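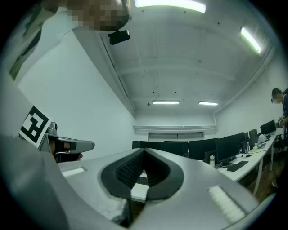 The mudska is a bowed drone zither of the Wiltus valley, used mainly to accompany solo singing. It has a long, narrow body and four strings, of which three are drones and one is stopped with the left hand. The bow is kept against the strings by a notch cut in the bridge guard, a small block fixed beside the bridge. The notch is V-shaped with a rounded rim, and its inner faces carry fine ribs. In older instruments the guard is pear wood; in those made since the Bristel workshop opened, it is usually horn.

Construction

The body is built from a single plank of maple, hollowed from below and closed with a thin spruce back. The sound holes are on the sides, so the instrument loses much of its volume when laid flat on a cloth. Players normally rest it on two felt feet. The vibrating length of the strings is 51 cm on the valley type and slightly longer on the Nolte type, which also has a wider head and a second row of tuning pins.

Gut was used for all four strings until wire became common. Most players now use wire for the drones and keep gut for the melody string.

Tuning

The drones are tuned to the singer's home note, its fifth, and the octave below. The melody string is tuned to the home note. There is no fixed pitch standard. A singer who changes register between verses may ask for the middle drone to be lowered by a whole step, an adjustment called "turning the gate." Frets are absent, and intervals vary from village to village. The third is commonly sung and played lower than in equal temperament.

Repertoire

The core repertoire consists of long strophic songs, performed at a slow pulse with free entries. A full performance of the harvest cycle contains 20 songs and lasts most of an evening. Dance pieces exist but are played without voice and with a shorter bow.

The Bristel song index lists 2,545 texts, many of them variants that differ only in the refrain. Fewer than 100 have a written melody. The index is arranged by first line, with a separate list for songs known only from the Nolte side of the valley.
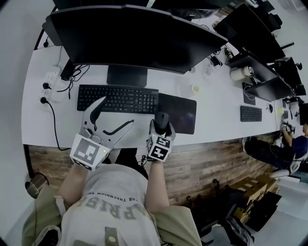
Related instruments

The Nolte bench fiddle shares the bridge guard but has no drones. The small mudska, tuned a fourth higher, is used for teaching children and has a plain guard without ribs.

See also: bowed zither; drone (music); strophic form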